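Subject: Re: [fixtures] Orkeck produce rack, tray angle and side table
From: Fadwa Fawzy
Date: 24/09/2023

Radwa Ezzat wrote:
> We are fitting out the Gukesness corner and I have the Orkeck rack on order.
> The sheet gives 1,258 mm overall height and 366 mm tray depth, but nothing
> on how steep the trays sit. Also, does the basket go on the floor or on a
> table? Skinbridge used the floor and people kicked it.

Radwa,

Both trays tip toward the customer. The supports set the angle and there is no adjustment on our version. Ours stands on the striped gray carpet beside the light gray partition, with the round marble-pattern table next to it for the basket. Apples are at the front of the upper tray, with garlic and onions in a small wooden box behind them. Green onions lie at the back left of the lower tray.
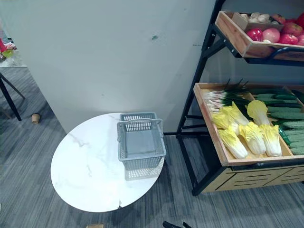

> Can the drawer base be left off to save weight?

The base should stay on. It keeps the load low, and without it the rack tips too easily once the upper tray is full.

Notes on setup, in the order I would do them:

1. Rack. Put the legs down first and check for rock before any tray goes on. Carpet hides a low spot until the trays are loaded. Two people for the lift – the tubing is thin and hard to grip near the supports.

2. Trays. Heavy round fruit goes against the front lip. Leafy bundles can go across the back, as long as the tips are free to stick up past the rear edge. Wipe the wood with a damp cloth and let it dry before restocking. 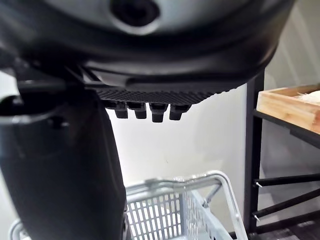 3. Table. Check the rim before you accept delivery. Ours has a small chip near the front edge. The top is glossy, so a plastic basket slides on it. Two thin felt strips under the base would cure that, but I have not fitted any.

4. Basket. Gray plastic, perforated sides, solid bottom. Leave the handles clear of the rack legs. The Chraibi one I tried in July was too deep to reach into at table height and went back.

If your sheet has a part number for the tray supports, please post it. Mine is blank in that column.

Fadwa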